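Valentin Husar: «Un punto del revés es como una coma bien puesta»

La conversación empieza tarde, porque Valentin Husar ha querido hacer café y el café, en su casa, se hace despacio. Lleva toda la vida tejiendo y buena parte de ella enseñando a otros a tejer, primero en Szekeres, donde nació, y desde hace años en Brarham, en un taller de barrio que abre por las tardes y que en agosto, contra toda lógica, se llena.

«Me dicen que quién va a querer lana con este calor», cuenta, removiendo la taza. «Pues mire, vienen más que en enero. En verano la gente tiene tiempo, y el que tiene tiempo se acuerda de su abuela».

La suya se llamaba Ilona y tejía a oscuras para no gastar luz. De ella aprendió a contar los puntos con el pulgar, una manía que conserva y que transmite a sus alumnos aunque alguno proteste. Su primera labor fue una bufanda de 228 vueltas que iba ensanchándose sin remedio hasta parecer un mantel. La abuela se la puso todo el invierno, y él todavía se emociona un poco al contarlo. 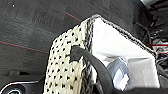
Le pregunto por qué aconseja empezar por un bolso y no por la bufanda de siempre. Se ríe. «Porque la bufanda no se acaba nunca, y el que empieza necesita acabar algo. Un bolso le perdona a uno muchas cosas. Si queda torcido, se llena y se endereza». A los principiantes les propone montar 90 puntos con algodón grueso, trabajar sin prisa y no deshacer nada hasta el día siguiente, cuando los errores se miran con más cariño.

Del borde habla con verdadera pasión. Lo prefiere más apretado que el resto y, si puede ser, en otro color, como hacían en su pueblo con los restos de las madejas. Y el forro, dice, hay que ponerlo siempre, aunque dé pereza, que las llaves son muy traicioneras y se cuelan por cualquier agujero.

El otro Valentin del taller, Valentin Lazăr, llegó como alumno hace 11 años y ahora lleva el grupo de los jueves. Para no confundirlos, los vecinos los llaman el de la lana y el del algodón. «Él es mucho más ordenado que yo», admite Husar. «Yo guardo los ovillos donde caen y luego me paso la mañana buscándolos, que también es una manera de pasar la mañana». 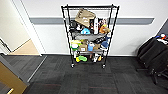
Juguetes, cajas y bolsas en una estantería negra con ruedas.

Entre los dos preparan ahora un cuaderno de patrones que publicará Kelwood, una editorial pequeña de Plorkby, con una tirada de alrededor de 1.000 ejemplares. Husar quería escribirlo a mano. Lazăr lo convenció de que no, después de ver su letra. Habrá gorros, mantas de cuna, un chaleco que ha dado muchos disgustos y varias cestas, que son la debilidad reciente del maestro.
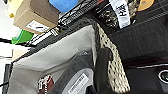
Cestas, paciencia y agua fría

«Una cesta es un bolso que ha decidido quedarse en casa», dice, y se queda tan contento con la frase que la repite. Las teje con doble hebra para que aguanten de pie y recomienda lavarlas a mano, con agua fría, y secarlas sobre una toalla, sin colgarlas jamás.

Antes de despedirnos me enseña las agujas de Ilona, de metal, un poco combadas. No las presta. Sí me deja probarlas un rato, corrige la postura de mi mano izquierda y me manda a casa con un ovillo azul y el encargo de volver cuando lo haya terminado.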